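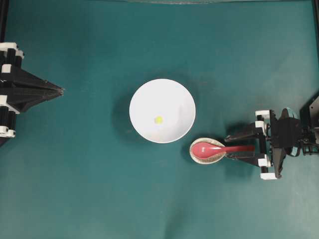

A reader of the March edition wrote that the shop had run a two-arm bench for a year by checking the stop button once at the start of the day, and asked why this guide wants it done again after every change of objects. The reader also thought that the old section left too much to the operator when something small goes missing under a gripper. Both points are answered in this revision. The stop check stays where it was, and step 7 under "Between tasks" has been rewritten.

Section 13. Bench rules for small-object tasks

This section applies to any Prurkura two-arm bench used for picking, placing, scooping or pouring with tableware-sized objects. It covers the surface, the objects, the idle arm and the person at the bench. Arm mounting and first power-up are in Section 2. Local rules at Kamath and Tindville sites come first where they are stricter.

13.1 Before the arms are powered

1. Clear the bench top. Tools, cups, phones and spare fasteners go on the side shelf.

2. Smooth the cover by hand from the center outward. Small creases are acceptable. A fold high enough to catch a fingertip is not, and the cover must be refitted.

3. Check that the cover is fixed on all sides. A cover that slides when a gripper presses on it will move every object on the bench at once.

4. Follow each cable from the gripper back to the base with your eyes, then with your hand. Look for pinched insulation and loose connectors. Leave enough slack for the wrist to turn through its full range, but no loop big enough to hook a bowl or a handle.

5. Check the fingers and pads. Push each pad sideways with a thumb. If it shifts, replace it before the session. Do not glue a pad on the bench.

6. Walk around the bench and confirm that the stop button can be reached from the operator's position without leaning over the surface.

Caution: Never reach between the two arms while either one is powered, even if only one of them is being used for the task.

13.2 Placing the objects

1. Hold both arms in Ilell's Locked state, then switch off arm power. Wait until the status line reads Off.

2. Put the largest object down first. For most tasks this is the bowl.

3. Place the smaller dish or tray next. Objects may be close together if the task calls for it, but the operator should be able to say which one the gripper will touch first.

4. If a spoon or other tool is used, set the handle toward the arm that will take it.

5. Place loose items last. Use only items from the task list. Anything small enough to roll belongs inside a container before the arms are switched on.

6. Keep 30 mm clear between any object and the edge of the bench.

7. Step back behind the line, restore power and press the stop button. Both arms must stop responding. Reset and continue.

Note: Step 7 is the check our reader asked about. A person has just had both hands in the work area, and this is the point where a stop cable is most likely to have been nudged out of its socket. It takes less time than placing the objects did. A once-a-day check says nothing about the afternoon.

Do not use chipped ceramic or cracked plastic. A gripper can press on a rim harder than it looks, and a chip can be hard to see on a speckled dish. Run a gloved finger along the rim of each piece at the start of the day and take out any that feel rough.

Objects used on the bench are not to be used for food afterward. Mark the storage box, and keep it away from the kitchen area.

13.3 The arm that is not working

Many tasks need one arm only. The other arm is still part of the hazard.

1. Park the idle arm on its own side, with the gripper clear of the working arm's path.

2. Set it to Locked in Ilell. Do not leave it in Follow, where a bumped controller will move it.

3. Confirm the setting on screen before starting the working arm. The color on the arm icon is not enough on its own - read the word beside it.

4. If the idle arm must be moved during the task, stop the working arm first. 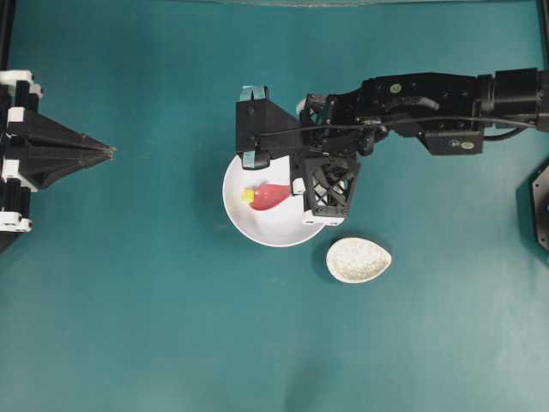
5. When both arms are needed again, return the working arm to its own side before unlocking the other. Unlock one arm at a time, and say aloud which one if a second person is in the room.

13.4 During the task

1. One operator has control. Anyone else stays behind the line.

2. Approach each object from above at the slow setting. The limit for small-object work is 26 mm per second within a hand's width of the surface. Faster moves are allowed higher up.

3. Open the fingers fully before going down over a bowl. If one finger is going to land on the rim, raise the arm and start the approach again.

4. Do not drag an object across the cover to bring it into reach. Stop, cut power and move it by hand.

5. If the gripper holds an object and the task is interrupted, lower the object to the surface before opening the fingers. If that is not possible, support nothing with your hands until power is off.

Caution: A gripper that has stopped may still be holding force. Release it from the Ilell panel, or use the manual release on the wrist with the power off.

13.5 Between tasks

1. Return both arms to the parked position.

2. Lock both arms.

3. Switch off arm power.

4. Remove loose items, then tools, then dishes and bowls.

5. Check the items against the task list.

6. Wipe the surface if anything has been poured or spilled. Let the cover dry before the next task.

7. If an item is missing, keep the power off and look in this order: inside the containers, between the finger pads, under the cover edge, in the open parts of the gripper, on the floor. Turn the wrist by hand only if it moves freely. If the item is not found, the bench is tagged out until the gripper has been opened and inspected. The operator does not decide this case by case, and a short test run to see whether anything rattles is not permitted.

8. Write the task name, the operator's initials and any stops in the bench log. A stop with no obvious cause gets its own line.

13.6 End of day

Switch off the arms before the computer. Leave the grippers open and clear of the surface. Empty the bench and close the object box. If a pad, cable or cover needs replacing, hang the tag on the stop button, where the next operator will have to move it to start work. Replacement part numbers are listed at the end of Section 2.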